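Quick one before work. Clollcombe won! 77–41, and I have no voice left. I really thought we'd blow it in the third quarter like we did in November, but Žofie Paulík came off the bench and hit 11 straight points and that was basicly that. Wallberg looked done after.

Parking was awful again. Two of us walked from the far lot – worth it.

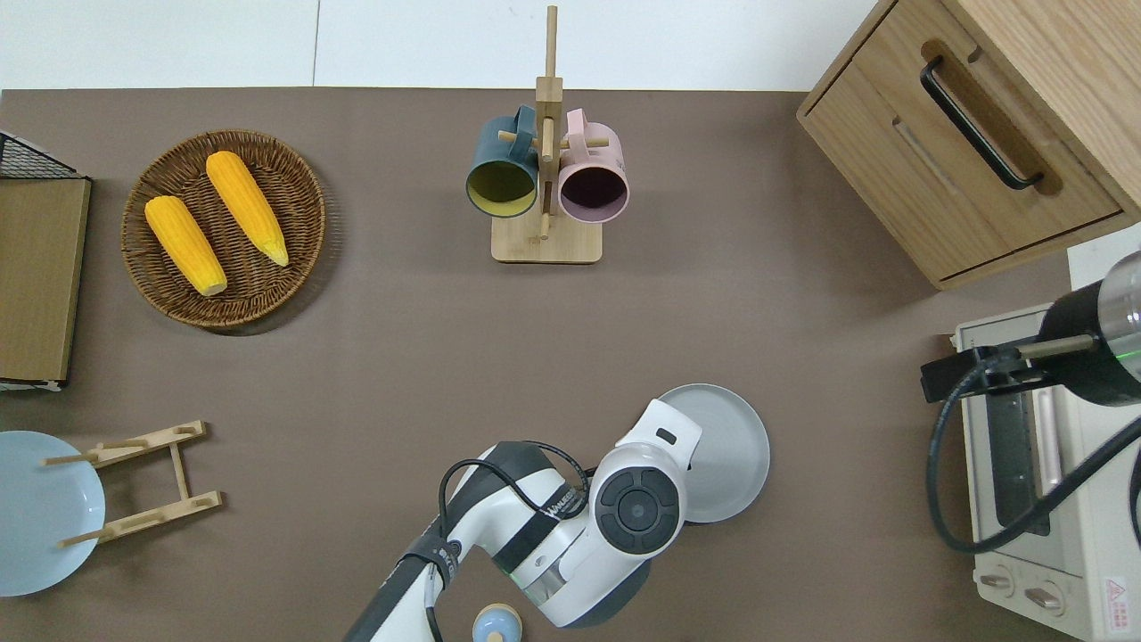 Corn in the basket, mugs on their stand.

Anyway. Reltano next, away, and they're big. Ottilie Brunner's ankle is the worry. She played on it the whole fourth and I wish coach had sat her down with a lead like that. Why risk it??

Bus tickets are going fast so get yours. I'm bringing the loud horn. Will try to write a propper report tonight if I can stay awake.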